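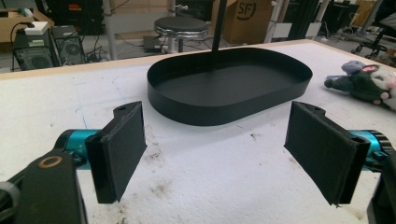

A reader in Clestham asks whether a dry spring means the rain gauge network is under-reading. It does not. All 56 gauges were checked in February.

Which gauge is official?
Grondley, station 3571. Skomesness is a backup.

When is the reading taken?
At 7 a.m. Later rain goes to the next day.

Does dew count?
No. Anything too small to measure is logged as a trace - it adds nothing to the total.

How is snow entered?
Melted, as water depth.

Last updated: May 9, 2020

Comments (2)

gaugewatcher: Is hail melted too?

Plot 10: Skomesness always reads low in an east wind.

Contact | © Yakubu Rain Network | Back to top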